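Household Rainwater Collection Unit
Set-up and Maintenance Guide for Community Water Programs

Section 5. Installing, Filling and Handing Over the Unit

5.1 Before you begin

This section covers the installation of the Katusau household rainwater unit at a single dwelling. It applies to new installations and to units moved from one dwelling to another. Repairs to units already in service are covered in Section 6.

The unit consists of a roof gutter, a downpipe, a first-flush diverter, a storage tank with a capacity of 2000 liters, an outlet tap and an overflow pipe. It is intended for communities where the public supply is interrupted, salty or damaged, and where roofs are made of metal sheet or fired tile. Do not connect the unit to a thatched roof or to any roof containing asbestos cement.

Two trained installers are required. The household should name one adult who will be present throughout the work and who will receive the instructions in 5.7.

Tools and materials needed at the site:

Spirit level, at least 80 centimeters long
Shovel, rake and hand tamper
Tape measure and string line
Hacksaw and file
Adjustable wrench
Thread tape and pipe cement
Clean bucket with lid, marked for drinking water use only
Household registration card and site record form

Note: The site record form must be opened before work starts. A unit without a form will not be entered in the program register and will not be included in the water testing schedule.

5.2 Choosing the location

1. Walk around the dwelling with the named adult and identify the side with the longest unbroken roof edge.

2. Select a position for the tank within five meters of that roof edge. Where the ground slopes, choose the uphill side.

3. Measure the distance from the proposed position to the nearest latrine, animal pen or waste pit. If the distance is less than 15 meters, select another position.

4. Check the flood mark. In communities affected by storm surge or river flooding, ask residents how high the water reached in the most recent event. The outlet tap must stand above that level.

5. Confirm that the position does not block a doorway, a shared path or an evacuation route marked on the community map.

6. Enter the chosen position on the site record form and ask the named adult to sign beside it.

Caution: A full tank weighs more than two metric tons. Never place it on a balcony, on a wooden deck, or against a wall that shows cracks or leaning.

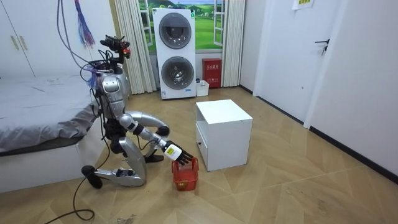 Text by Sumaiya Weerasinghe
Technical review by Vilja Väisänen
Flimwood Water and Resilience Program, February 2020

5.3 Preparing the base

1. Mark a circle on the ground 20 centimeters wider on all sides than the bottom of the tank.

2. Remove grass, roots and loose soil to a depth of 15 centimeters.

3. Fill the hole with gravel in two layers. Tamp each layer until the hand tamper no longer leaves a mark.

4. Lay the concrete blocks supplied with the unit, starting from the center and working outward. Leave no gap wider than a finger.

5. Place the spirit level across the blocks in at least four directions. Correct any slope before going further.

6. Cover the blocks with the base mat, smooth side up.

In areas with sandy soil, a poured concrete base is preferred. Allow the concrete to cure for seven days before placing the tank – longer in wet weather – and keep children and animals away from it during that time.

Note: Most of the leaks reported from the Eichhorn pilot district were traced to uneven bases. The tank itself was sound in nearly every case. Installers should expect to spend more time on this step than on any other.

5.4 Fitting the gutter and downpipe

1. Clean the roof edge and remove leaves, nests and loose rust.

2. Fix a string line along the roof edge with a fall of one centimeter for every two meters of length, sloping toward the tank.

3. Attach the gutter brackets along the string line, no more than 60 centimeters apart.

4. Set the gutter into the brackets and join the sections with the rubber seals provided. Do not use pipe cement on gutter joints.

5. Fit the leaf screen over the gutter outlet.

6. Cut the downpipe to length, file the cut edge smooth and attach it to the gutter outlet.

7. Secure the downpipe to the wall with at least two clips.

Caution: Work at height must not be carried out alone, in rain or in strong wind. The second installer holds the ladder at all times and does not leave it to fetch tools.

5.5 Fitting the first-flush diverter

The first water from a roof carries dust, bird droppings and, in coastal districts, salt. The diverter holds this water back from the tank.

1. Attach the diverter chamber to the downpipe with the arrow on its side pointing down.

2. Insert the floating ball and check that it moves freely.

3. Screw the end cap onto the chamber by hand. Do not use a wrench.

4. Open the slow-release valve in the end cap by one quarter turn.

5. Pour one bucket of water into the gutter. The chamber should fill, the ball should rise, and water should then pass toward the tank inlet.

6. If water reaches the tank inlet before the chamber is full, remove the ball, check its seat for grit and repeat the test.

After volcanic ash fall, wildfire smoke or crop spraying nearby, the downpipe must be disconnected from the tank until the roof has been washed by at least two good rains. The named adult should be shown how to do this.

5.6 Placing, cleaning and filling the tank

1. Move the tank onto the base with two people. Roll it on its edge only over smooth ground.

2. Turn the tank so that the outlet tap faces away from the prevailing wind.

3. Wrap the tap thread with five turns of thread tape and screw the tap into the outlet. Tighten by hand, then by a half turn with the wrench.

4. Connect the inlet pipe and the overflow pipe. Fit insect mesh over the open end of the overflow.

5. Lead the overflow to a drain, a garden bed or a gravel pit at least two meters from the base. Standing water near the tank will attract mosquitoes.

6. Rinse the inside of the tank with clean water and drain it through the tap.

7. Disinfect the tank with the solution supplied, following the dose card inside the lid. Leave the solution for the full contact time, then drain it.

8. Close the tap and lock the lid. The unit is now ready to receive rain.

Caution: No one may enter the tank for any reason. Use the long-handled brush for all inside cleaning.

Tanks in areas exposed to high winds must be tied down before the first storm warning of the season. Use the two straps and four ground anchors in the storm kit. An empty tank is at greater risk than a full one, and households should be advised to keep it at least one third full during the storm months.

5.7 Handing over to the household

1. Explain each part of the unit to the named adult, starting at the roof and ending at the tap.

2. Ask the named adult to open and empty the diverter without help.

3. Show how to read the water level and agree on a daily amount for drinking and cooking. The planning figure is five liters per person per day.

4. Explain that stored rainwater must be boiled, filtered or treated before drinking, even when it looks clear.

5. Leave one copy of the maintenance card, in the local language, fixed to the wall near the tap.

6. Complete the site record form, including the serial number on the tank lid, and collect the signature of the named adult.

Where the named adult cannot read, the installer must go through the maintenance card aloud and leave the picture version of the card. A thumbprint is accepted in place of a signature.

5.8 After handover

A first inspection takes place 30 days after handover and a second at the end of the rainy season. At each inspection, a water sample is taken from the tap and sent to the district laboratory with a copy of the site record form. Results are given to the household in writing.

By the end of January, 956 units had been entered in the program register. District offices are asked to send their forms in monthly batches. Late forms delay the delivery of test kits to the whole district.

Requests for spare parts go to the Flimwood district store. Questions about this guide, including requests for translation, go to the program office in Paris, marked with the section and step number concerned.

Continue to Section 6, Repairs and Replacement Parts.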